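Clornavari — romance de terror, edição em capa mole

Autora: Usha Palaniappan
Coleção: Millholm Noturna, volume 3
Género: terror, casa assombrada
Idioma: português
Encadernação: capa mole com badanas
Disponibilidade: em stock

Adicionar ao cesto
Adicionar à lista de desejos

Sinopse

O hospital de Clornavari fechou há 10 anos, depois de uma noite de julho em que todos os doentes da ala norte acordaram à mesma hora e pediram para ver o mar. Clornavari fica no interior, a um dia de viagem da costa. Na manhã seguinte havia água salgada nos corredores e faltavam 2 enfermeiras.

Mrema, antiga instrumentista do bloco operatório, regressa à vila para vender a casa da mãe. Traz pouca bagagem e não tenciona ficar. Mas o comprador atrasa-se, a chuva corta a estrada e, na segunda noite, ela ouve o telefone interno do hospital tocar do outro lado do vale. O edifício está sem eletricidade desde o encerramento.

Quando por fim atende, a voz que ouve lê-lhe a lista de operações do dia seguinte. O nome dela é o terceiro.

Sobre o livro

Clornavari é o terceiro título da coleção Millholm Noturna e pode ser lido sem conhecer os anteriores. As personagens não se repetem. Há uma referência breve à aldeia de Flutcombe, cenário do segundo volume, que os leitores habituais vão reconhecer no capítulo do funeral, mas a compreensão da história não depende disso.

O romance está dividido em três partes. A primeira acompanha o regresso de Mrema e a vida na vila, com um ritmo lento. A segunda passa-se quase toda dentro do hospital, numa única noite. A terceira recua à noite do encerramento e é contada por um doente da ala norte. Os capítulos são curtos, alguns com menos de uma página.

O terror é sobretudo de atmosfera. Há poucas cenas de violência direta e concentram-se na segunda parte, nos capítulos passados no bloco operatório. Quem for sensível a descrições de cirurgia deve ter isto em conta. Não há violência contra crianças nem contra animais. O cão da vizinha chega vivo ao fim do livro, pergunta que nos fizeram várias vezes por correio eletrónico.

Esta edição

O texto segue a revisão feita pela autora para a segunda edição, com um capítulo que tinha ficado de fora da primeira e um final ligeiramente mais longo. A nota final, também da autora, explica de onde veio a ideia da água salgada e inclui a planta do hospital tal como ela a desenhou enquanto escrevia.

A capa é mate, com o título em relevo. O papel do miolo é creme e o corpo de letra é maior do que nos dois primeiros volumes, a pedido de muitos leitores. A lombada alinha com a dos restantes livros da coleção na estante.

Os primeiros 100 exemplares foram assinados pela autora e já esgotaram. Os que enviamos agora não têm assinatura.

Excerto

«O corredor da ala norte era mais curto do que ela se lembrava. Contou as portas e voltou a contá-las. Faltava uma. Encostou a mão à parede no sítio onde devia estar e sentiu, do outro lado, alguém fazer o mesmo.

Não retirou a mão. Pensou na mãe, que dizia sempre que as casas velhas respiram e que não vale a pena ter medo de uma coisa que respira. A parede estava morna. Mais abaixo, junto ao rodapé, começou a ouvir-se a água.»

Opiniões de leitores

Cinco estrelas. Li a segunda parte de seguida e deitei-me às três da manhã. A cena do telefone é a melhor que a autora escreveu até agora.

Quatro estrelas. O começo custa um pouco a arrancar, há demasiadas páginas com a venda da casa. Depois compensa. Gostei mais deste do que do segundo volume.

Três estrelas. Bem escrito, mas esperava uma explicação mais clara para a água. O doente da terceira parte fala como um professor de liceu e isso distraiu-me.

Cinco estrelas. Chegou bem embalado e antes do prazo. Ofereci-o à minha irmã, que já me pediu os outros dois.
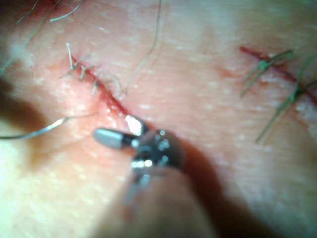
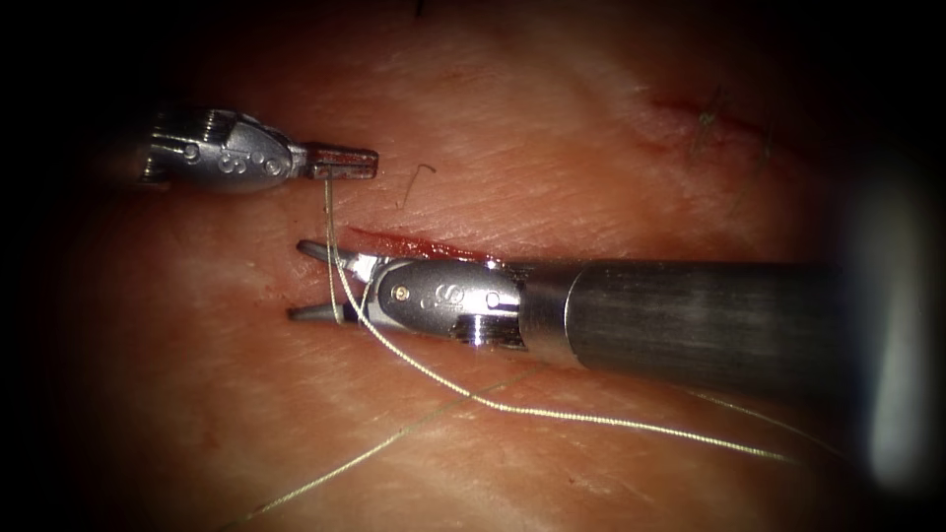
Instrumentos cirúrgicos robóticos 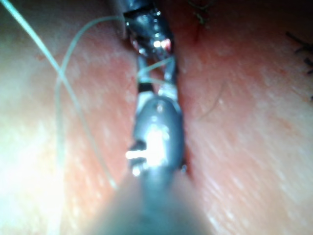
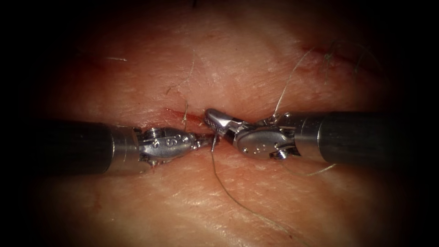 Envio e devoluções

As encomendas são preparadas no dia útil seguinte ao pagamento. O livro segue em envelope almofadado. Se a encomenda tiver mais de dois volumes, segue em caixa de cartão. O número de seguimento é enviado por correio eletrónico assim que a transportadora recolhe o pacote.

Aceitamos devoluções de livros sem marcas de leitura. Os custos de devolução ficam a cargo do cliente, exceto quando o exemplar chega danificado ou com defeito de impressão. Nesse caso basta escrever-nos com o número da encomenda e uma fotografia do defeito, e enviamos outro exemplar sem esperar pela devolução do primeiro.

Embrulho para oferta disponível no passo de pagamento, em papel preto ou cinzento. Pode acrescentar uma mensagem, que imprimimos num cartão à parte.

Outros formatos

O livro eletrónico é vendido em separado, em EPUB, e inclui a nota final e a planta. A planta lê-se mal em ecrãs pequenos. O audiolivro está em gravação e será anunciado nesta página. Ainda não temos data nem preço, e não aceitamos reservas.

Também na coleção Millholm Noturna

Volume 1: A Hospedeira de Millholm
Volume 2: Inverno em Flutcombe
Conjunto dos 3 volumes, com caixa arquivadora

A caixa arquivadora não se vende em separado.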